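How to write a short review of a scholarly book (200 words, give or take nothing)

Posted March 3, 2020

Quick one. Got asked again how I do the short notices for the Lolcombe newsletter, so here are the steps. Works for history, area studies, translation studies, anything with a thesis and footnotes.

Before you start
You need the book, a pencil, two hours or so of quiet. Sticky notes if it's a library copy. Don't read other reviews first.

Step 1. Read the ends
Introduction, then conclusion. Then the table of contents, slowly. Write down in one sentence what the author claims. If you can't, read the introduction again. Most of the time the claim is on the last page of it, after the thank-yous.

Step 2. Pick your chapters
You won't read every chapter with the same care. Fine. Pick two and read them properly, footnotes too. One from the middle – that's where the weak stuff hides. I do this over breakfast, mostly.
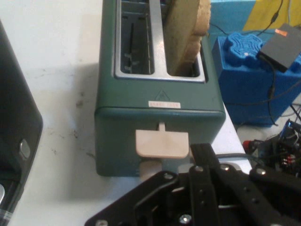

Step 3. Draft it long
Get everything down. My notice of the Wernero volume on travel writing started at 205 words and felt finished. Wasn't. Order I use:
Title, author, publisher
The claim, one sentence
What the evidence is (archives, novels, interviews, letters)
What's new compared to older work
One reservation
Who should read it

Step 4. Cut to 175
Yes, under the limit. Editors add things – a subtitle, a series name, teh translator you forgot. Leave them room. First to go: "this important study," "sheds light on," "in today's world." Then any sentence that just repeats the blurb.

Step 5. Check names
Every name, letter by letter, against the title page. Not the cover, covers drop accents. I once ran a whole notice with the author spelled two ways and Tradenberg wrote to complain. Fair enough. Check dates of first editions too, esp. with translations.

Step 6. The reservation
People skip this or overdo it. Keep it specific. "The chapter on missionary schools relies on one archive" is useful. "Somewhat uneven" tells the reader nothing. Give the page number if you quote, and quote short.

Let it sit overnight, read it out loud once, send.

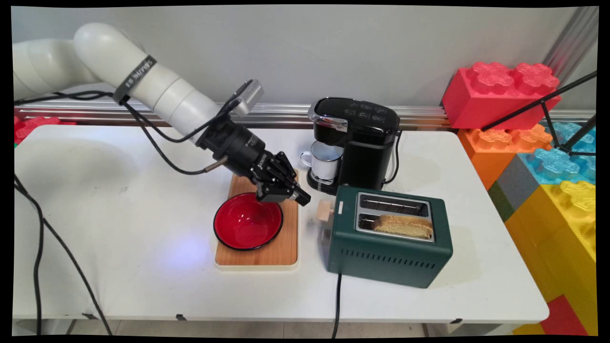
Ildikó Sárközi: I'd swap steps 3 and 6. Once I've written the reservation I know what the rest has to say. Also do you name the translator in the first line or at the end? The Sasaki series wants it up front.

Up front if the series asks, otherwise right after the author. And try the swap if it suits you, I just can't start with the complaint. Will add a bit on edited volumes when I get a minute, thier contents pages need a seperate post.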